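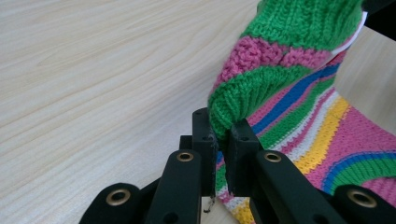 4.2 Grasping Soft Knitwear with the Watik Hand Tool

Figure 3. The Watik two-finger gripper holding a fold of a striped knitted sock on a wooden tabletop.

We came to the Watik kit with a good deal of affection for the older Demum tool, and it took our group a little while to warm up to the change. The kit arrives with a hand-held gripper, a spare set of fingers and a short printed guide, and Yeison Cárdenas had it ready for use in 40 minutes, tea break included.

Socks turned out to be a lovely test of what the fingers can do. A thick ribbed cuff, like the green one in Figure 3, bunches up between them, while the finer knit of the striped body folds down nearly flat, so a user has to get a feel for both. Over 200 trials with knitted items the tool lost its hold 11 times, mostly on single layers picked up close to a seam. We were pleased with that, though we would gladly trade a little grip force for softer finger pads, as Restrepo offers on its larger model. The pivots were still moving freely when we finished the set, and we left them unoiled for the towel trials in Section 4.3.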